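**Ticket 32 - lid won't seat on clear storage bin (bedroom, mixed small items)**

Status: open, and I expect it to stay that way for a bit
Product: Gruvar clear bin with lid, rectangular, rounded corners
Reported as: "lid is faulty, pops up on one side"

**Saturday, morning**

I don't believe the lid is faulty. Every ticket we get about a Gruvar lid says the lid is faulty, and most of them are an overfull bin with something stiff poking up near the rim. Still, it has been logged as a fault, so I'll go through it properly.

Checks done before emptying:

- Pressed all four corners. One corner lifts again as soon as the opposite one goes down.
- Turned the lid round and tried it the other way. No change.
- Swapped in the lid from the Ino bin under the window. Wrong size, proves nothing. I was told it would fit. It does not.

Suggested fix from the Fujimoto storage leaflet: "sort the contents by type before closing". I can't see how sorting makes anything smaller, but sorting means taking things out, and that might be the useful part.

**Same day, 11.40**

Moved the bin on to the bed and started a pile in front of it. Small wooden pieces and little packets so far.

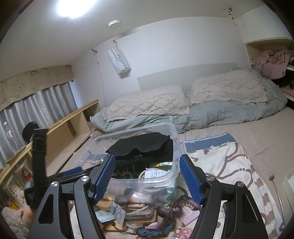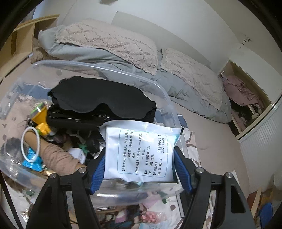
First suspect was the sleep mask. It's contoured, so it has a shape of its own and won't lie flat like a cloth one. Took it out, tried the lid, and the corner still lifted. A bit less, perhaps. I wouldn't swear to it.

Second suspect was the white cable. Coiled cables spring back whatever you do to them. Wound it tighter, put a twist tie on it, pushed it down the side. Lid went on and stayed on for as long as it took me to write this line, then the corner came up again.

Medicine sachets: these are full of air and they do take up room, more than you'd think from the size of the printing. The one I read is for throat and upper airway trouble, to be mixed with boiled water, 15 grams a bag, three times a day. I couldn't make out the full expiry. None of it should be in with cables and wooden blocks in any case. Advice to the owner: read the dates in good light, take anything out of date to the chemist, and put the rest somewhere dry with the other medicines.

**Same day, after lunch**

Tried the lid on the empty bin, which I should have done first. It seats on all four corners and holds when I lift the bin by the lid - don't copy that, it's only a test. So the lid is fine. I did say.

Refilled in this order:

1. Wooden pieces flat on the bottom.
2. Cable, tied, against one long side.
3. Anything in a hard case, lying down.
4. Sleep mask last, curved side up.

Sachets left out. Lid closes. It has now been shut for 2 hours.

**Open points**

- The reporter wants a bigger bin and has picked the Bustwood one. I'm against it. A bigger bin gets filled to the top as well, and then it won't go on the shelf.
- The wooden pieces ought to have a bag. They seem to be part of a set, but I've no idea whether the set is complete and no one has claimed it.
- Leaving this open until next Saturday. If the lid is still down by then without anybody having "just popped something in", I'll close it as no fault found.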